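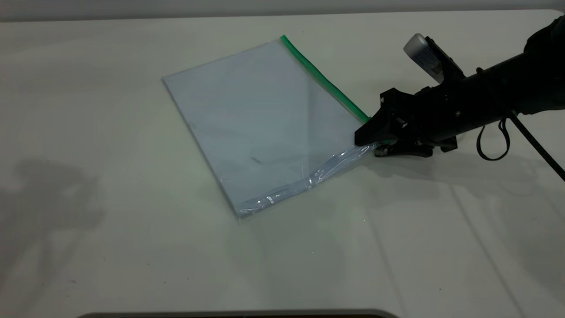 I have fallen hard for the big zip-top bag, and I'm not sorry! The kind with the bright green zipper strip, clear all the way through, large enough to swallow a whole pile of paper without bending a corner. My sister-in-law Aleksandra gave me a box of them when I was moaning about my sewing patterns, and within a week I was walking through the apartment looking for other flat things to put away.

If you sew from printed patterns you know the problem. You cut everything out, you make the dress (or you make half of the dress, ahem), and then you are left with a heap of tissue that will never go back into its little envelope. I used to roll mine up and put a rubber band on the roll. The rubber bands went brittle, the rolls got squashed at the back of the closet, and the one time I wanted the sleeve for my Pandum wrap dress again I ended up ironing it flat on the kitchen counter, which works, by the way, on a low setting with no steam.

Now each pattern gets its own bag. I fold the big pieces to the width of the bag, put the small ones (facings, pockets, that collar stand I always lose) on top where I can see them, and slide the instructions in last. Lay the bag flat on a table while you fill it. I tried doing it on my lap and everything slumped to the bottom.

Then comes the air, and this is my favorite bit. Close the zipper almost to the end, leave a gap at one corner, and smooth your hand across the plastic toward the gap. It crackles! When it's as flat as it's going to get, pinch the last corner shut.

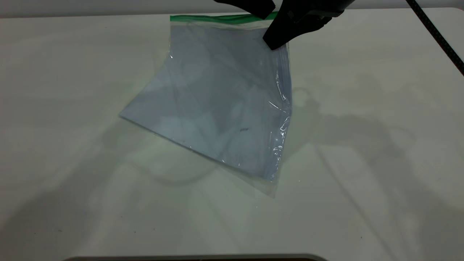

Don't worry about the wrinkles. I spent far too long on my first few trying to get the plastic perfectly smooth, and it creases again the second you pick it up. As long as the paper is lying flat you're fine. I do run my finger along the green strip twice, though, and I like that it's a color, so I can find the opening in the dim end of the closet.

Labels: I tried writing straight onto the plastic and it rubbed off on my hands, so now I put a slip of paper inside with the pattern name, the size I cut and anything I changed. "Tikkanen coat, took up the hem, NEVER AGAIN with the wool." That sort of thing.

The full bags stand upright in a magazine holder like records in a crate, and flipping through them is a real pleasure. I've already found two skirt patterns I had forgotten I owned, and one of them is going to be made up in the blue linen I've been saving since October.

My neighbor Zewditu came over, saw what I was up to and went home to do her knitting charts the same way. She's sorting hers by yarn weight. I'm sorting mine by garment, with a shameful section at the back for things I've started and not finished. The quilt templates are next, and those are on stiff card, so I may need to leave a little more room at the top for the zipper to close. If you've done templates in bags, tell me how many you put in each one!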